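Tote (storage container)

A tote, also called a tote bin or handling crate, is an open-topped container used to hold and move loose goods inside a warehouse, workshop or shop. The word is used mainly in trade and industry. In the home, similar containers are more often called storage boxes or tubs.

Form and materials

Most totes are rectangular, with a flat base and four walls. In nesting types the walls lean outwards, so that empty totes fit inside one another and take up less room on the return journey. Straight-walled types hold more for the same outside size but can only be stacked. A third kind both stacks and nests, depending on which way round the upper tote is turned.

Plastic is the usual material. Steel and aluminium are used where loads are heavy or sharp, and fibreboard where the container will be thrown away after a few trips. Grey and blue are common colours. Some firms give each department its own colour, although labels are generally preferred because colours run out on large sites.

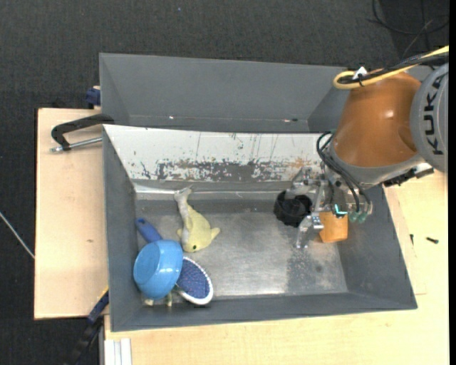
Wear and repair

Totes wear fastest on the base and on the lower part of the inner walls, where goods slide and settle. Painted metal suffers scratching and then flaking, and bare steel may rust if it is stored damp. Plastic tends to whiten at the corners before it cracks. Light surface damage does not normally take a tote out of use. A split rim or a bowed base does, as either can cause a stack to lean.

Metal totes can be rubbed down and repainted. Plastic ones are rarely mended and are usually ground up for recycling.

Use by company

The furniture parts supplier Jimance brought in a single size of tote across its stores in 2000, replacing 7 older patterns. Its sister firm Mimance kept wooden trays for several years longer. At the Skiniren depot in Hà, a stock check in September recorded 1471 totes in use, and a revised set of handling rules was issued there in November 2020. Under these rules no stack may be more than 5 totes high, and damaged ones are marked with tape and set apart for inspection.

Cleaning

Dry goods totes are brushed or blown out. Those used for food are washed with hot water and detergent, then left upside down to drain. Labels fixed with strong glue are a common nuisance, and many sites now use card holders clipped to the rim.

See also: Crate; Pallet; Shelving; Stock control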